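# Renters and Small Landlord Cover: Questions We Get Asked

Revised 18th June. Written by Flor Betancur, with corrections from Ashwin Venkataraman on the claims side. We sell this stuff at Treleo, so read it the way you'd read any page by people who sell stuff.

### Do I really need renters insurance?

Maybe. If everything you own would fit in a hatchback and you could replace it out of savings, the belongings part of the policy won't do much for you. The liability part is the piece we'd look at first. If your bathtub overflows into the unit below, the people down there are going to want money from somebody, and the landlord's policy isn't written to protect you.

Your lease may also require it. Read the clause before you buy. Some leases only ask for liability, and plenty of tenants end up paying for more than they were told to carry.

### The leasing office offered me a policy. Should I take it?

Ask who it covers. A lot of what gets sold at lease signing protects the building against you and does nothing for your furniture. It can satisfy the lease and still leave you with no cover for your own things. Get the actual policy form. A brochure is not a policy form, and neither is ours.

### What does "replacement cost" mean?

It means we pay what a similar new item costs, with conditions. The usual condition is that you get the depreciated value first and the rest after you've bought the replacement and sent in the receipt. So you may be out of pocket for a while. "Actual cash value" means you get the depreciated amount and that's the end of it. An old couch at actual cash value is close to nothing.

If a quote looks wonderfully cheap, check which of the two it uses.

### Is there a discount for bundling?

There is, and we'd still tell you to price the policies separately. A discount off a higher starting number is a marketing decision. Ashwin disagrees with me on this and thinks having one claims department is worth paying for. He works in one, so weigh that how you like.

### How high should my deductible be?

High enough that you won't be tempted to file small claims, low enough that you could pay it next week. People pick a big deductible to shave the premium and then can't cover it when the pipe goes. Ask for quotes at 2 different levels and look at how much you save in a year. Sometimes the difference is so small that the higher deductible makes no sense at all.

### I rent out one unit. Won't my homeowners policy handle it?

Probably not the way you think. Most homeowners forms assume you live there. Once a tenant moves in, you generally need a landlord form, and if the place sits empty between tenants there may be a vacancy clause on top of that. Tell your insurer before the tenant arrives. Telling them after a loss is how people learn what "material misrepresentation" means.

### Does the policy cover short-term guests?

Ours doesn't, unless you add the Nestari endorsement, which covers up to 3000 dollars of guest damage to contents. Read the exclusions. Parties are out. Pets are out. Kamarul Lau, who wrote the wording, would say these are reasonable limits. I'd say check what your booking platform already promises, then check whether it has to keep that promise -- those are separate questions.

### Do I need a home inventory app?

No. We've been pitched three of them, Steseo being the latest, and they all come down to photos and a list. Your phone has both. Keep a copy somewhere outside the home, and keep receipts for anything expensive.

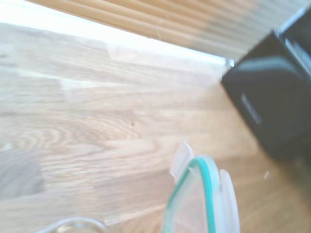
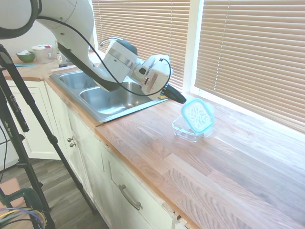
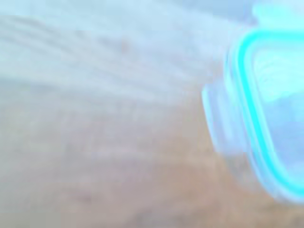
### Is my kitchen counter "contents" or "building"?

If it's attached, it's normally building, which puts it on the owner's policy whether or not the tenant was the one who damaged it. Tenants who paid for upgrades should ask about "improvements and betterments" cover, and should ask for the limit in dollars. A wooden countertop like the one in these photos would usually be treated as part of the building, while a food storage container sitting on it belongs with contents. Wear is another matter. We don't pay for a surface that has slowly worn out, and neither does anyone else, whatever the sales page hints at. Sudden damage is what the policy is for, and you may be asked to show that it was sudden.

### How long do claims take?

Longer than the ads say. A simple theft claim with a police report and receipts moves fairly fast. Water claims drag, mostly over arguments about where the water came from. Hafiz Santoso handles complaints if yours has gone quiet. Write to him -- a phone call leaves you with nothing to point to later.

### Will my rate go up if I only ask a question?

It shouldn't. Still, say clearly that you're asking and not filing, and get the adjuster to confirm it in an email.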